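Rivow gripper pads, set of two, green — 3 stars out of 5

Bought these in October to replace the worn pads on our two-finger gripper. Fitted in ten minutes, screws were in the bag, instructions fine if you squint. Grip was lovely to begin with. Anything smooth, no slipping at all, and I was ready to give full marks.

Then the fault. After 336 picks the left pad started to creep on its backing. Tiny amount, you wouldn't spot it by looking. The arm thinks it's closed square and it isn't, so a metal tray gets lifted at one corner, swings and goes. Ours landed on the floor a foot from Merle's shoes. Not heavy, but the edge is no fun on an ankle. The software logged it as a good pick, which bothers me more than teh drop.

Wrote to Rivow. Gudrun Brinkmann answered same afternoon, very polite, said to do the screws up again every 100 picks. That's not on the box or in the leaflet. Tried it, better, still some creep by the end of a long day. She's sending a second set with a different glue, will update if they come.

Things I'd do if you buy them: mark the pad edge with a pen so you can see it move, keep feet and hands out from under the arm, and don't trust the "closed" signal by itself.
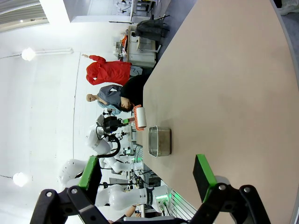
Keith Gilchrist

Back to testing with the small steel tray, lint roller on the table as well as fluff on the pads makes the grip worse. Pads clean up nicely with it, one roll over each and your done. Slow speed only until the new set arrives.

Would I buy again? For light stuff yes. Over people's feet, no — not until they sort the backing.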